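J'avais prévu une demi-heure d'entretien avec Dagný Kjærgaard, on a raccroché deux heures plus tard (et mon café était froid depuis longtemps). Il faut dire que la créatrice de « Marina » parle vite, rit beaucoup et repart dans une autre histoire dès qu'on croit tenir la fin de la première. Sa série animée, l'histoire d'une petite gardienne de phare qui collectionne les bruits de la mer, arrive en juillet sur la chaîne jeunesse Ekport, avec 20 épisodes et une collection de jouets qui sort en même temps. Moi, je l'avoue, j'ai déjà vu les deux premiers, et j'ai la chanson du générique dans la tête depuis !

« Au départ, Marina était un gribouillis dans la marge d'une facture, me raconte-t-elle. Je l'ai montré à ma nièce, qui avait 4 ans, et elle m'a demandé où habitait la dame. J'ai répondu : dans un phare. Voilà, j'étais coincée, il fallait dessiner le phare. »

Du gribouillis, on est passé à un carnet, puis à un pilote muet bricolé le soir chez Notitz, le petit studio où elle travaillait alors comme décoratrice. Le pilote a traîné dans un tiroir un bon moment. C'est un producteur de passage qui l'a réclamé, en croyant d'ailleurs que c'était une publicité pour des sardines (elle jure que c'est vrai, je la crois à moitié).
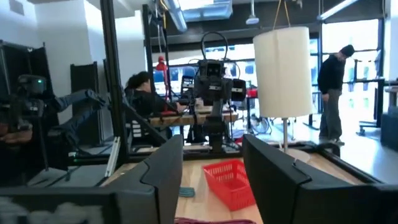 Pourquoi sortir les jouets en même temps que la série, sans attendre de voir si elle plaît ?

« Les enfants jouent à l'histoire pendant qu'ils la regardent, un an plus tard ils sont passés à autre chose. Et puis Hviid, notre fabricant, est arrivé très tôt dans l'écriture. Le bateau de Marina a changé de forme parce que leur équipe nous a montré qu'il coulait dans la baignoire ! On a redessiné la coque et on a gardé le naufrage pour l'épisode 8. »

Cet épisode 8, je l'attends de pied ferme. Elle a refusé de m'en dire plus, sauf qu'il y a un phoque et qu'il chante faux.

Je lui ai demandé si ce n'était pas un peu pesant, tout de même, d'écrire avec un catalogue sur les genoux. Elle a pris son temps pour répondre, pour une fois. « Il y a eu une réunion difficile. On nous proposait un compagnon robot, un hélicoptère, un deuxième phare qui se transforme. J'ai dit non à l'hélicoptère. Le deuxième phare, je l'ai pris, mais il est en ruine et il ne se transforme en rien du tout. » La figurine du phare en ruine est, paraît-il, la préférée de l'équipe. Quatre personnages seulement ont droit à la leur pour le lancement, et le père de Marina n'en fait pas partie, ce que je trouve scandaleux. 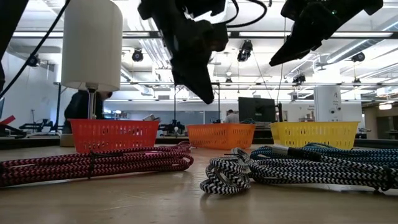

Le père, justement, parlons-en. C'est mon personnage favori, un grand monsieur qui ne finit jamais ses phrases et qui a peur des mouettes. Dagný s'est inspirée du sien, qui l'a appris en regardant le pilote. « Il n'a rien dit, il est allé se refaire un thé. Le lendemain il m'a téléphoné pour me signaler que son pull n'était pas de la bonne couleur. » Le pull a été corrigé.

Pour le son, l'équipe a passé 15 jours sur la côte, micro en main, à enregistrer des cordages, des galets, des portes qui grincent. Chaque épisode s'ouvre sur un bruit que Marina doit reconnaître, et je vous préviens, les adultes se trompent beaucoup (j'ai confondu une bouée avec une vache). Ekport mettra aussi ces sons sur son application, sous forme de petit jeu à écouter en voiture, sans écran.

Et la suite ? Une deuxième saison est en cours d'écriture, rien n'est signé. Dagný aimerait y mettre l'hiver, des tempêtes, un bateau postal. « Et le phoque, évidemment. On m'a demandé s'il pouvait prendre des leçons de chant. J'y réfléchis. »

« Marina », à partir de juillet sur Ekport. Les figurines Hviid seront en magasin le même mois.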